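We use cookies to improve your experience on this site. Accept | Manage settings

Collecting Demonstrations for Drive Handling in an Open Desktop Case
Morenike Nnaji
April 24, 2023
5 min read

1. Purpose

The Grendlow project trains a policy to handle hard drives in a desktop tower. My part was the data. The policy learns by imitation, so its behavior is limited by what the demonstrations contain, and the first set, recorded in November, had been made too quickly to be useful. It held 200 episodes, nearly all started from the same arm pose, and the operator paused before each grasp. The trained policy copied the pause and often stayed in it.

The target for the second set was 500 episodes across 3 tasks: fixture to bay, bay to fixture, and regrasp after a poor pickup.

2. Setup

All episodes were recorded at one station. The tower lies on its side with the side panel off, so that the arm works from over the case. A fixture next to the case holds a 3.5-inch drive upright, with the handle of its caddy along the top edge. The arm is teleoperated from a second desk using the Stoltberg controller, and joint positions, gripper commands and video are written to one file per episode by a logging tool we call Sani.

The cabling was left inside the case. An emptied case would be easier to learn from, but the policy would then have no examples of a cable near the approach path.

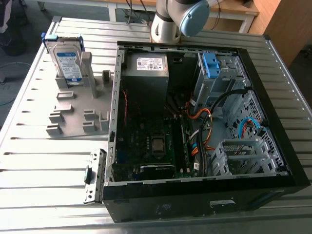

Figure 1. Workstation with the open case, the fixture holding a drive at left, and the arm over the upper rim.

Video comes from a fixed view of the workspace and a wrist view. The fixed view was kept the same for the whole set. The wrist view is needed for the last part of the insertion, where the arm can hide the bay from the fixed camera.

3. Procedure

Before each episode the operator reset the drive and moved the arm to a start pose drawn at random from a list. The list was generated once and checked for collisions with the case rim. Recording started before the first motion and stopped after the gripper had opened and cleared the drive.

An episode was labeled success, partial or fail. Partial means the drive entered the bay but was not fully seated. Failures were kept with their labels. Episodes with a logging fault were deleted and recorded again.

Regrasp episodes were started with the drive deliberately held off center. The operator was told to put it back in the fixture, release it, and pick it up again by the handle.

4. Problems

Camera and joint data drifted apart in long episodes. The cause was a buffer in Sani that filled at 1,000 frames and then dropped the oldest ones. It was replaced with a direct write to disk, and all affected episodes were discarded.

Operators also differed in how they approached the bay. Some came straight down, others slid in at an angle to stay clear of the cables. Both work, but mixing them gave a policy that hesitated between the two. The angled approach was made the rule, and straight-down episodes were moved to a separate folder.

5. Status

The set is complete for the first two tasks. Regrasp is still short, and the remaining episodes will be recorded after the gripper pads are replaced. Training on the new data uses the same network and settings as before, so that any change in results can be traced to the demonstrations. Those results will be given in the second report.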